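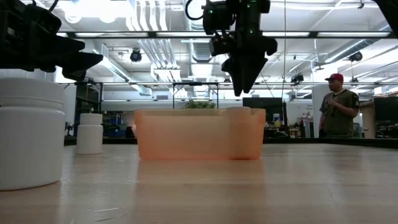
How far above the bin should the grippers be when a session begins?
The fingertips go to the height stored as HOME, 80 mm above the rim of whichever bin is on the table. If the bin is changed for a taller or a lower one, HOME has to be set again before anything else is run.

Section 4. Setting up the table for the bin-sorting task

This section applies to the student club's two-arm table running the Trudance control program. It replaces the loose sheets written by Eyvindur Kragh and was last revised on February 26, 2021. Read Section 3 (power and emergency stop) first.

4.1 Before switching on

1. Check that the emergency stop is pressed in.
2. Wipe the tabletop with a dry cloth. Do not use polish or spray. A glossy patch under a ceiling light can be read by the program as the edge of an object.
3. Follow each arm cable by hand from the wrist upwards. The loop must move freely and must not catch on the crossbar when the wrist turns.
4. Take bags, coats and drinks off the table.

Caution: only one person works inside the barrier at a time. The second person stays at the keyboard with a hand near the stop.

4.2 Placing the bin and the containers

1. Put the bin in the middle of the table with its long side towards the operator.
2. Place the containers for the round on one side only. Large jars go nearest the front, small bottles further back.
3. Close all lids fully. A lid that is half turned will come off in the fingers.
4. Leave a clear gap between neighbouring containers, wide enough for an open gripper.

Note: use empty containers for practice. Filled ones are allowed only in the Kukberg round, and the filling must be dry rice.

Note: see-through bins give a weak outline to the depth sensor. If the rim is missing from the preview, put a strip of paper tape along the inside of the back wall and refresh.

4.3 Setting HOME

1. Release the emergency stop and wait for the program to report READY on both arms.
2. Select MANUAL, then the arm to be set.
3. Close the fingers. HOME is always measured with closed fingers.
4. Lower the arm in small steps until the fingertips are level with the rim, then raise it by 80 mm. Check with the steel rule.
5. Press STORE. Repeat for the other arm — the values are not shared.

Caution: do not lower an arm while the other is still moving. The program does not check for contact between arms in MANUAL.

4.4 Trial run

1. Set the speed to LOW and the pause between moves to 2000 ms.
2. Run four picks with the large jar, then four with the small bottle.
3. If a container slips, stop and look at the finger pads. Worn pads are changed as described in Section 7.
4. Enter the result in the log, with initials. Failed picks are entered too.

The speed may be raised only after Birthe Kvaran or Unnur Hallgrímsson has signed the log for that team. Teams entering in April must have a signed trial run for each member who will operate the arms.

4.5 Error messages

E12: HOME not stored for one arm. Repeat 4.3 for that arm.
E15: rim not found. See the second note in 4.2.
E21: wrist cable under strain. Press the stop, free the cable, then restart from 4.1.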